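Planning for things that bend: a talk with Solange McIntyre of Liramley

By Finbarr Ó Gríofa

Solange McIntyre has had two coffees and wants a third before she'll talk about planners. It's a little after eight in the morning. She runs the motion software side at Liramley, a team that got going last September, and she talks fast. I typed what I could.

First question was the obvious one. Why flowers?

"Stems," she says. "A stem is thin, it bends, it crosses other stems, and the thing on the end of it is heavy and floppy. If your planner can get a stem into a vase you've dealt with half of what kitchens and hospitals are going to throw at you. Also they're cheap. The artificial ones, I mean. We don't have the patience for real ones."

The stack is called Grolley. Three parts, loosely: a perception node that guesses where the stem is and which way it runs, a planner, and a low-level controller that follows whatever the planner hands it. Kitex is the separate tool for logging and replay. More on that below, she had a lot to say on it.

Glass is the sore spot. Depth sensors and clear or tinted glass don't get along, everybody in the field knows this. "You get holes. Or you get the wall behind the vase, and the planner thinks, great, free space, and goes right through it." Her fix for now is pretty plain. Segment the vase in the color picture, fit a simple shape, inflate it, treat the inflated thing as solid. Except at the mouth.

"The mouth is its own object. We fit a ring. The ring is the goal, the body is the obstacle, and those two were the same object in our code for way too long."

How long?

"Until Éabha deleted it."

That's Éabha Fahy, who rewrote the collision model over the summer. The function that does the ring fit is still called fahy in the code base. She has asked them to rename it. They haven't.

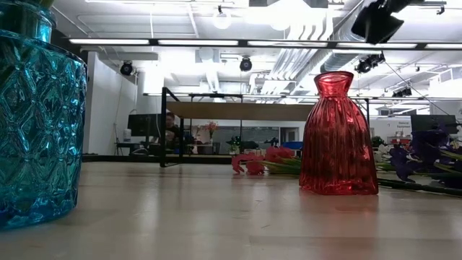
"And reflections," McIntyre goes on. "A shiny tabletop gives you a second vase upside down under the first one. The segmenter loves it. So we clip everything below the table plane before it even gets to the fit. One line. Took us weeks to put it in because we were sure the problem was in calibration."

Lighting too. She wants bright spots in the picture, on purpose, because a lab with soft even light gives you a model that falls over in somebody's actual dining room. Exposure is locked during a run. Auto exposure was "a disaster," the arm moves, the picture shifts, the mask jumps, the planner replans, the arm moves.

So what does the planner do when the mask jumps now?

"Mostly nothing. It used to replan at every frame. Now the new estimate has to disagree for 12 frames in a row before we throw out the path. Fiachra hates that number. He says it's a hack and he's right."

Fiachra Conneely, from the next desk: "It's a hack."

He'd like a proper filter with the uncertainty carried through to the planner. There's a branch. It's been a branch for a while.

On to Kitex. Every run gets logged, joint states, camera streams, every plan including the rejected ones. The library stood at 638 runs when we spoke and McIntyre wants 3000 before they retrain the segmenter from scratch. The part she's proud of is the replay. You change a cost weight, point Kitex at an old run, and it shows you where the new plan would have split off from the old.

"It doesn't tell you if the new plan would've worked. People forget that. It tells you where to look."

Nuala Coughlan wrote most of it, and wrote the config loader too, which is a touchy subject. The planner config has 22 parameters. McIntyre thinks she could explain most of them. One is named slack2 and there is no slack1.

I asked about learned policies, end to end, skip the planner. Long pause, well, long for her.

"We run one next to it. It's smoother than ours on the approach, I'll give it that. But when it clips the rim I can't open it up and find the line. With Grolley I can find the line." She shrugs. "Maybe in a year I say somthing different. The grasp part I'd hand over to a learned model tomorrow. Insertion — no, not yet."

What's next is two stems in one vase, where the first stem becomes an obstacle that moves when you touch it. The collision model doesn't have a way to say that yet. Fahy has a sketch on paper, Conneely has a different sketch, and they were due to argue it out at ten, so McIntyre went to get her third coffee and I packed up the laptop.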